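Section 4: Pairing the Doorbell with the Indoor Chime

The Clarklow doorbell comes in two parts, a button for outside and a chime for inside. They left the factory as strangers. Pairing introduces them, and takes less time than finding a screwdriver.

Before you start

Charge the button fully, as described in Section 3. A button that has been charged for ten minutes "to see if it works" will work for ten minutes.

Keep both parts in the same room for pairing. You can separate them later.

Pairing the two parts

1. Plug the chime into a wall outlet. The ring light glows amber.

2. Hold down the side key on the chime until the light blinks. Let go. Holding it longer resets the chime, and you will be back at step 1 with a sore thumb.

3. Press the doorbell button once. The chime plays two notes and the light turns green.

4. If the light turns red, unplug the chime, plug it back in and start over. Do not press the button repeatedly. It heard you.

Note: Each chime remembers 2 buttons. Pairing a third erases the oldest one without asking.

Choosing a tune

5. Tap the side key to step through the tunes. Tune 1 is a plain ding-dong. Tune 7 is a barking dog, which will upset any real dog in the house and most of the people.

6. Stop on the tune you want and leave the key alone until the light goes out. The choice is saved.

7. Set the volume with the wheel underneath. The top setting was requested by our tester Kathleen Ó Dálaigh, who has a long garden and a loud family. Everyone else should begin in the middle.

Placing the chime

8. Pick an outlet where you can hear the chime from the rooms you use most. A hallway is good. A bedroom is fine if you sleep through deliveries and would like to stop.

9. Go outside, close the door and press the button. If the chime stays silent, move it to an outlet nearer the door and try again.

Caution: Do not plug the chime into an outlet behind a radiator, a fish tank or a refrigerator. The first cooks it, the second may drown it and the third blocks the signal.

Caution: Do not cover the chime with a sock to make it quieter. See step 7.

Mounting the button

10. Clean the door frame and let it dry. The adhesive pad sticks to wood, metal and smooth plastic. It also sticks to fingers, so peel the backing last.

11. Press the bracket against the frame at 135 cm from the ground and hold it there while you count slowly to thirty.

12. Slide the button down onto the bracket until it clicks. Wait overnight before letting children near it.

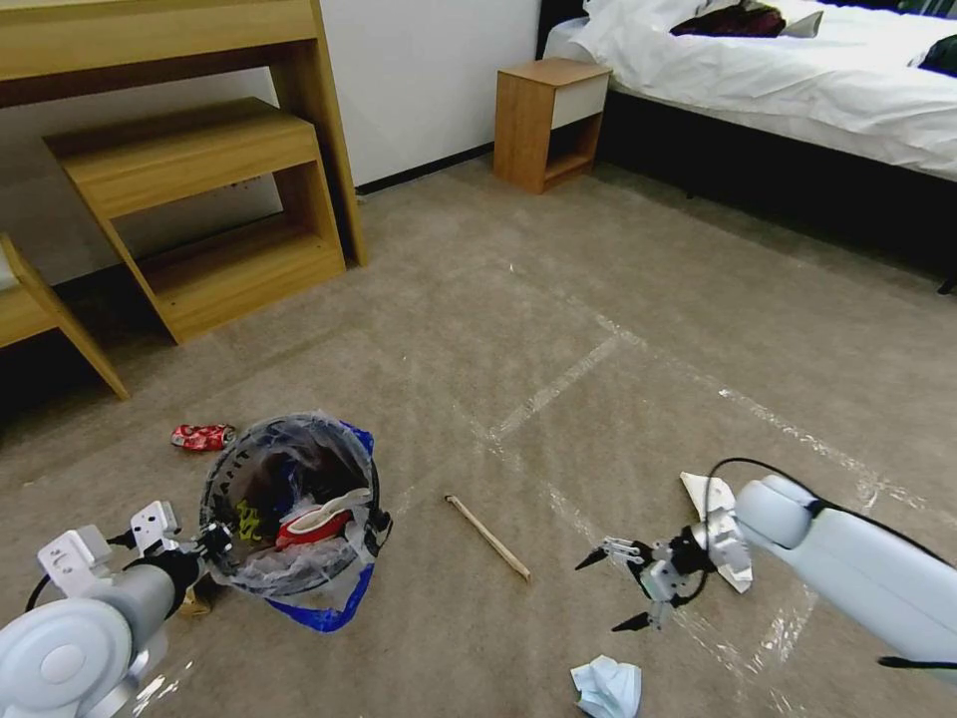 If you would sooner use screws, two are in the small bag taped inside the lid of the box. Drill only into the frame, never through the button, and keep the little release pin somewhere you will remember. You need it to take the button down for charging, and a bent paper clip does the job almost as well.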